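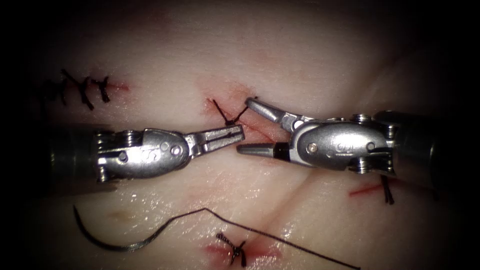 2024-10-15

Bench notes, suturing pad and chore question

Jaqueline asked me to write up where we stand before the Landitside call, mostly because their people keep asking when the arms will be able to mend things. Sheets, work gloves, the torn seat on a shop stool. Fair question. My short answer is still no, with a few pieces that are closer than I thought in June.

Knots first. The pad has a fair number of tied stitches on it now, including the row of four at upper left and the one in the centre with its two short tails splayed. Leopoldo and I both drove, arms under hand control the whole time. The tails near the bottom come out in an X and I'd call that untidy. Fine for our purposes, but a tailor would pull it out and start over.

Autonomous runs, same day, fresh pad from the Dalley box: 19 tries at a single throw, 6 completed without a hand on the stop. Most of the misses were at the regrasp. The left jaws let go of the thread a bit before the right ones have it, the loop opens up, and the planner has no idea where the slack went. Rodrigo thinks it's timing. I think it's vision, thread on a shiny surface with bright spots all over it. We didn't settle it.

Needle pickup is the other sore point. If the curved needle is lying flat with the open side up, the grasp picker wants the middle of the arc and then can't rotate it to a driving angle without a second pass. Yatziri has a version that goes for a point nearer the thread end. Not merged yet, lives on her branch under Cù.

As for chores, Nosipho tried the same controller on a cotton tea towel at the Stimholm bench. A hem took nearly 7 minutes for what my mother does in one, and the cloth bunched because nothing was holding it down. The pad has a crease in it too but at least it stays put. Cloth does not. So before anyone promises mending, we need a clamp or a third arm, and somebody has to decide which.

Sorting buttons and threading a large needle look doable. Folding, no. Anything where the material has to be found again after it moves, no.

To do:
- Rerun the single throw with the lamp turned down - same pad type, same speed.
- Save the force logs this time. Run 810 has none and I don't know why.
- Yatziri to send the pickup branch to Rodrigo for review.
- Ask Dalley whether the pads come in a matte finish.
- Nosipho wants the tea towel back.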